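# When a simulated gripper won't let go: tracking down a stuck-jaw fault in Follik

August 6, 2024

I love this bug. It cost me two evenings, and I'd still happily look at it again, so if you're running Follik with the wrist camera switched on and your gripper has started ignoring "open" commands, settle in.

The symptom goes like this. The arm moves to a target, closes, lifts, moves to the drop point, and the log says `jaws: open`. The fingers stay shut! No error, no warning, and the episode carries on until it times out. On my Clendby runs it showed up in 24 episodes out of 332, which is often enough to ruin your results and rare enough to make you doubt yourself.

## Before you start

You'll need:

- Follik with the debug panel enabled
- a scene with one large flat surface in it (mine is the Furkstead room)
- the wrist view open in its own window
- a saved log from at least one bad episode

Please don't try this on a real arm first. A jaw that reports open when it's closed is a proper safety problem once there are fingers nearby - yours, I mean. Sort it in simulation, and only then go near the hardware, with the stop button in reach.

## Step 1: Compare the command with the joint

Open the log and put the gripper command next to the measured joint position. In a healthy episode the second follows the first within a few steps. In a bad one the command changes and the joint value just sits there, flat as a pancake.

If both values stay put, your fault is further up, in the planner, and the rest of this page won't help much. Check that the release action is being sent at all.

## Step 2: Look for contact with the surface

This was the fun part. Turn on contact markers and replay the bad episode slowly. In every one of mine, the fingertips had sunk a tiny way into the panel just before release. The solver was pushing them back out, and that push was stronger than the force limit on the jaw motor. The motor lost, every time.

You can't spot it easily from the outside camera. The wrist view is much better, though plain coloured surfaces make depth hard to judge, so trust the markers over your eyes.

## Step 3: Raise the release height

In the task file, find `release_offset` and lift it. I went up by 2 mm and that was plenty. Resist the urge to crank up the motor force instead (I tried it!). The jaws do open, but they fling whatever they were holding across the room.

## Step 4: Make the status honest

Follik's `jaws: open` line reports the last command sent. I wanted the measured state, so I wrote a small check called Yap, which compares the two and complains loudly if they disagree for up to 30 steps. Put it right after the release action:

```
release()
yap.check(joint="jaw", want="open")
retreat()
```

If the check fails, stop the episode there. Don't let the arm retreat with closed jaws, as it may be dragging something along with it.

## Step 5: Run it again

Use the same seeds as before, or you won't know whether you've fixed anything. Keep the old logs too. I deleted mine in October on a different bug and I'm still cross about it.

Go through the replays at the release step with the wrist view up. You're looking for both inner faces of the fingers with clear space between them, and a joint value to match. With the new offset all my old bad seeds came through clean, and Yap stayed quiet the whole way.

I haven't tested any of this with tilted surfaces yet. My hunch is that one fingertip will touch well before the other, so the offset would need measuring from the lower tip, and I'll add a section once I've had a go at it.
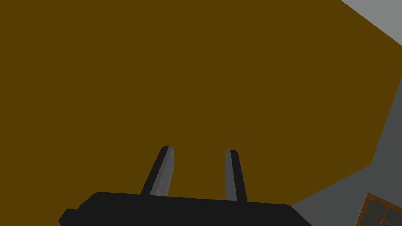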